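Visit to the Mumov tableware works, open day, June 27, 2019

Our group came by the early bus from Arklow. Rekha Katiyar had sent the list of names in January, so at the gate everything was ready and we got our paper badges quickly. The works is smaller than I expected: two halls, a store and a canteen.

The clay hall

Our guide was Noreen Ó Dhubhghaill, who has worked in glazing for 12 years. She explained that the first firing takes place at a lower temperature and the second one at 1,151 degrees. Between them the pieces are brushed by hand, and this was for me the most interesting part of the day. The women at the brushing bench work very fast and talk all the time.

We could not enter the kiln room, but there is a window. Renu Vashisht asked how many pieces are lost to cracks. The answer was long and I did not understand all of it – something about the humidity in winter.

The second hall

After the tea we crossed the yard. Plates in plain colors are the main product now, and the pink one sells best in the south. I prefer the old blue rim, which they stopped making when the Vasić shop closed.

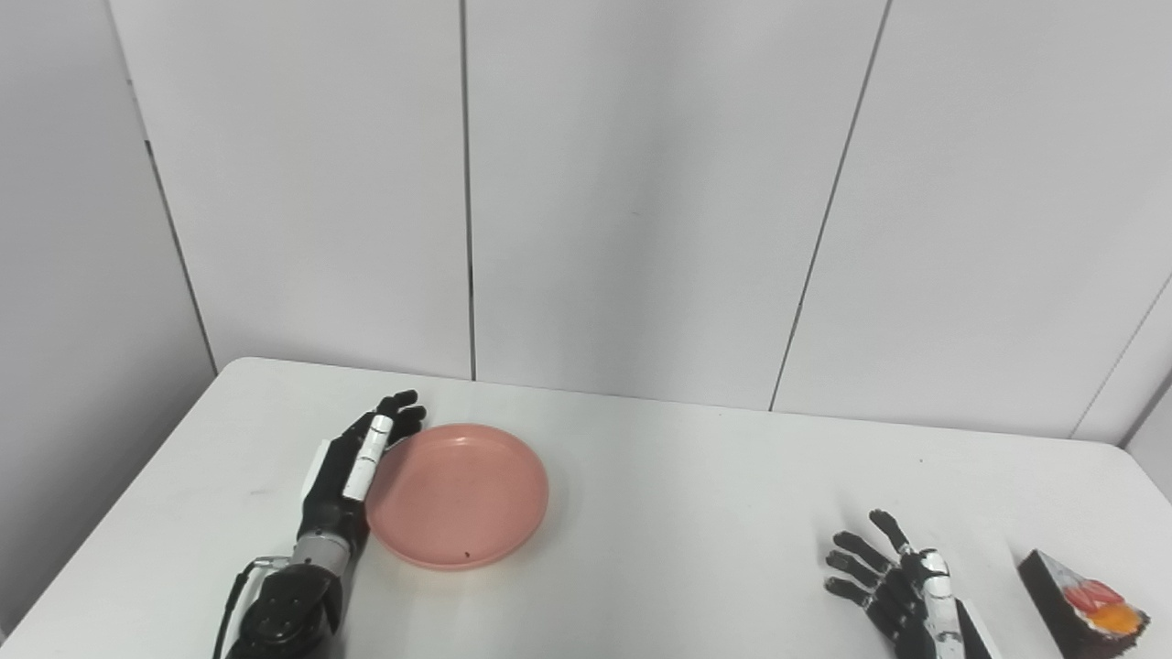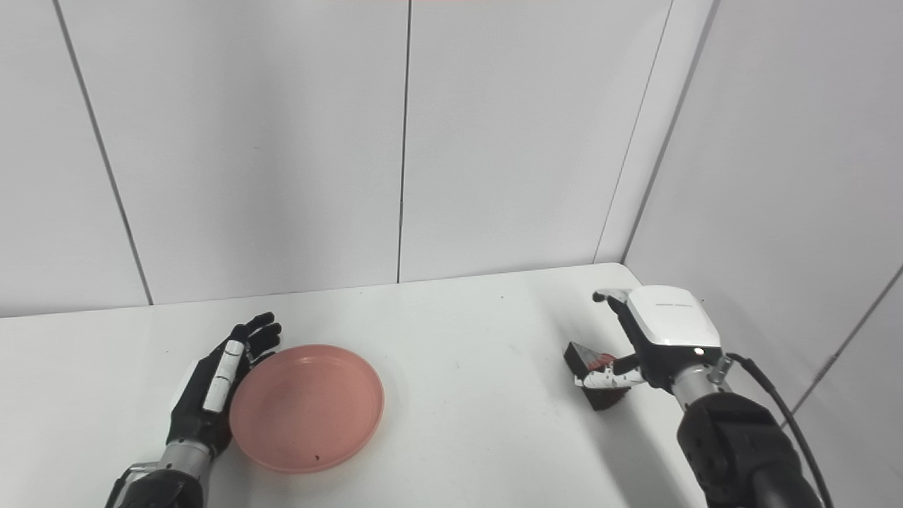
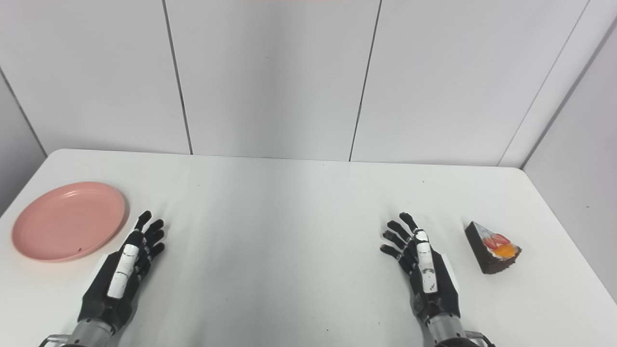 A pink plate on the white table, second hall.

Lunch and the shop

The canteen gave us lentil soup and a good dark bread. In the factory shop, seconds are sold by weight, and Maëlle Nguyen bought so many bowls that we had to share the carrying. The bus back leaves from the Dridodwood side of the road, so please allow ten minutes for walking.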